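Memorial Bench and Scholarship Group - minutes

The chair asked again why a remembrance walk needs a logo. No answer was recorded.

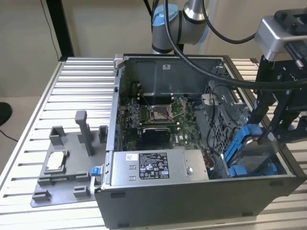

Fallberg, Sun 17 May

Present: 27. The minutes of the last meeting were passed with 2 corrections.

1. Road safety signs. Urard says its signs at the Tangen bend will slow drivers. Several families doubted it - the last ones did not. Urard to bring speed readings in July.

2. Scholarship. The fund stands at $1,752. Members questioned whether that covers even one award. Left open.

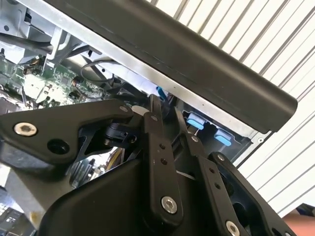 3. Candle evening. Clisia offered some 20 lanterns at cost. The group wants the price in writing before it says yes.

Meeting closed early.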